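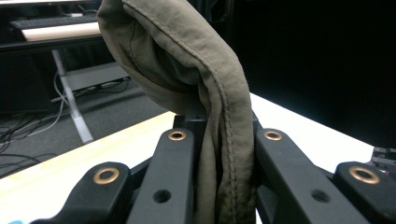
Pinza de mano para textil, primeras pruebas

grorgate escribió:
Ya tengo la pinza montada en la mesa del taller. Los brazos son los negros del proyecto Paju, con casquillos de latón en las puntas. De momento solo pruebo con tela, que es lo que me interesa. ¿Opiniones?

tornillo_flojo escribió:
Coger tela lo hace cualquier pinza de cocina. Quiero verla soltarla donde toca y repetirlo 100 veces. Con el dobladillo de doble pespunte además haces trampa, ahí hay grosor para agarrar. Prueba con una camiseta fina.

Pulex escribió:
No es trampa, por algún sitio hay que empezar. Lo que no me convence son los casquillos. Con 2 meses de uso los míos tenían holgura.

tornillo_flojo escribió:
¿Los engrasabas?

Pulex escribió:
No, y el fabricante decía que no hacía falta.

Baiba Vanags escribió:
Yo discrepo con los dos. El problema es meterle luego motor. A mano notas la fuerza y corriges sin darte cuenta; el motor no. En Tundside nos pasó en diciembre: 4 versiones de dedos y acabamos cambiando el control.

grorgate escribió:
Vale, camiseta fina esta noche. Lo del motor lo dejo para más adelante, los servos salen por unos 5 euros y no me fío.

tornillo_flojo escribió:
Por ese precio yo tampoco. Sube los números, aunque salgan mal.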